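About the Bronden Manipulation Group

Who we are

The Bronden Manipulation Group studies how robots can learn household tasks from people. Our work is carried out at the Frimpong building and is led by Ama Akolgo, with Abilio Pacheco responsible for learning methods and Adanech Hadgu for field recording.

Our research

Much of our effort goes into Riltico, a method for training robot policies from demonstrations given with hand-held grippers. A person performs the task directly, with a gripper in each hand, and the recordings are used to train a policy that is later run on a two-arm robot. No robot is present while the recordings are made, so we are able to work in ordinary homes.

The central question behind Riltico is how a policy should treat a kitchen it has never seen. Patterned cloths, crowded walls and shiny sinks all affect what a wrist camera records. Our approach trains on short segments drawn from many kitchens and gives less weight to the background when the fingers are close to an object.

In August we completed our first full study of the method, using 512 demonstrations of fruit handling. The trained policy was then tested over 300 trials in 2 kitchens that were not part of the training set. It did well with round, firm fruit – oranges in particular – and less well with small fruit resting against other fruit. The second result is now the subject of a separate study by Seidu Lamptey.

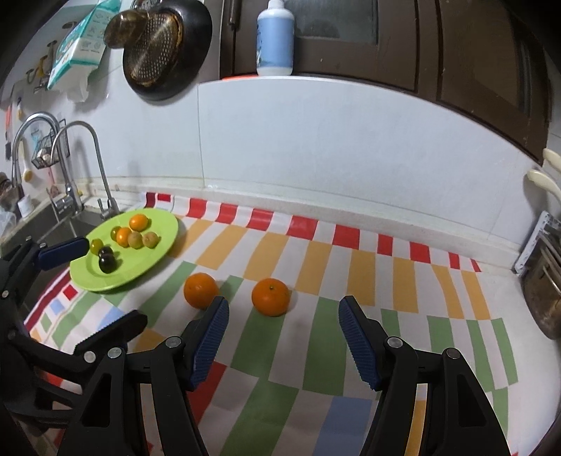

Working with us

We accept visiting students and research partners throughout the year. Households that wish to take part in field recording receive a written description of the procedure before any visit is arranged. Inquiries should be addressed to Abdul-Rahman Agbeko, who coordinates outside projects for the group.

Page last reviewed November 12, 2025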